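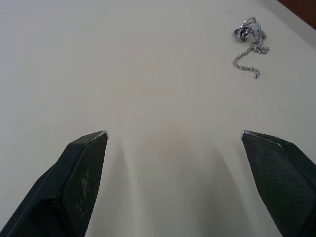 Erdal Kırmızıgül has heard the pitch and isn't buying it. A chain left in a lined box will knot itself just as well as one left in a drawer, he told the Zeltmont community hall on Monday, and the only difference is what you paid for the box.

That was the mood for much of the evening, billed as a practical session on sorting the family jewellery.

By Iwona Sobczak
April

The organisers, a local tidying outfit called Cilter, say most households need one lidded box, one flat tray and a few clear display cases for the pieces worth looking at. It's a neat theory. It also happens to match what they sell, in a set priced at $400.

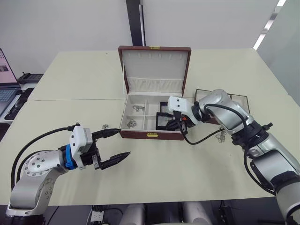

Kiyoshi Sekiguchi, who ran the session, argued that the trouble starts when chains share a compartment with everything else. He wants necklaces hung from the lid and the pleated pocket kept for flat things. Asked how long that lasts in a house with teenagers, he said it depended on the teenagers.

His claim that the whole job takes 50 minutes drew a laugh from the back row. Picking apart one fine chain can eat up half of that, and there was no figure offered for people with a lifetime's worth in a biscuit tin.

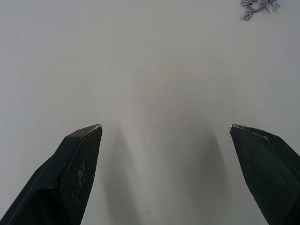

A knot of silver chain on the table.

The square cases got a kinder hearing. A single piece behind clear film is easy to find and hard to tangle, though several people wondered where they'd put a dozen of them. Sekiguchi suggested a shelf. The ring rolls in the tray were also popular, mostly with people who own more rings than necklaces.

Whether any of it beats a saucer and a row of hooks is an open question. Cilter could point to no customers who had kept the system going for a full year, and said it would ask around.

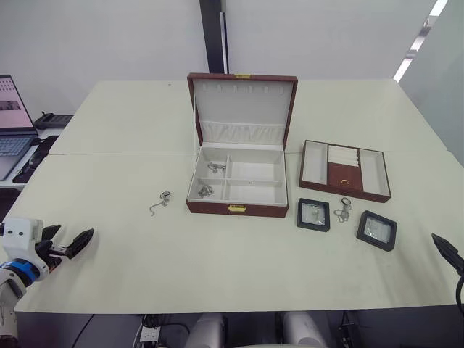 Next session

Takumi Iwasaki will lead a repeat at the same hall at 5 pm next Monday. Entry is $3, and people are asked to bring their own tangles. The box sets will again be for sale at the door.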